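Site Visit Report: Automated Laundry Handling
Submitted by Davina Paterson and Gillespie Tosh
Jan 16, 2026

1. Purpose
Our group visited the open day at Prelholm to see how two robot arms deal with clothing. Our May project covers soft materials, and cloth is harder to plan for than boxes or bottles.

2. What we were told
Evander Moffat led the talk. The cell is called Lakon and it has 2 arms on one base. He said the team had logged 2,310 folding attempts before the open day, 129 of them on towels and the rest on shirts. A shirt never lands the same way twice – so the arms need to find a corner or hem each time. We did not get to see the control software.

3. Observations
The work is done on a wood-grain table with walls at the back and sides. Clothes to be handled are kept in a basket in one back corner, and folded items are stacked in the other. Most of our notes are on the grip, mainly where the fingers take hold of the fabric.

Grippers and white cloth at the table: 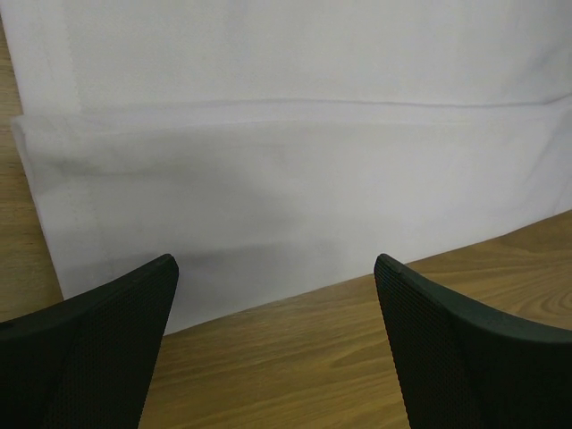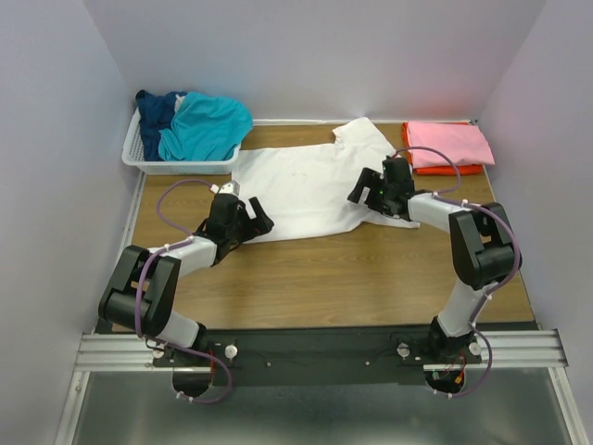
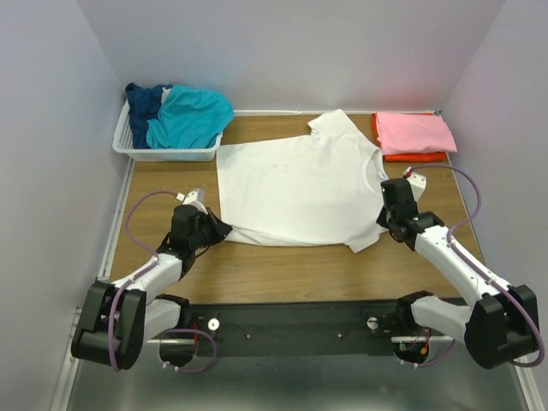
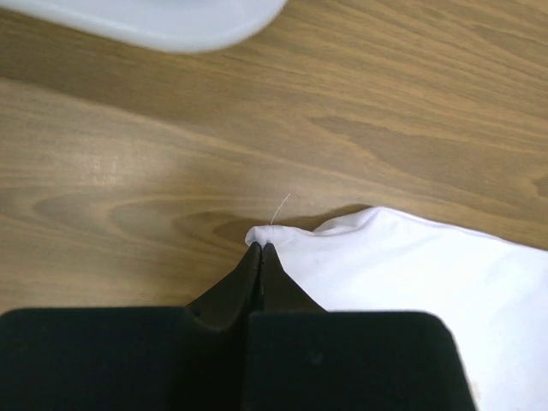 Jessie Forsyth read our draft and commented that we should say more about thin fabrics, as a grip that suits a T-shirt may be too rough for a silk blouse. We have added this to the question list for Prelholm.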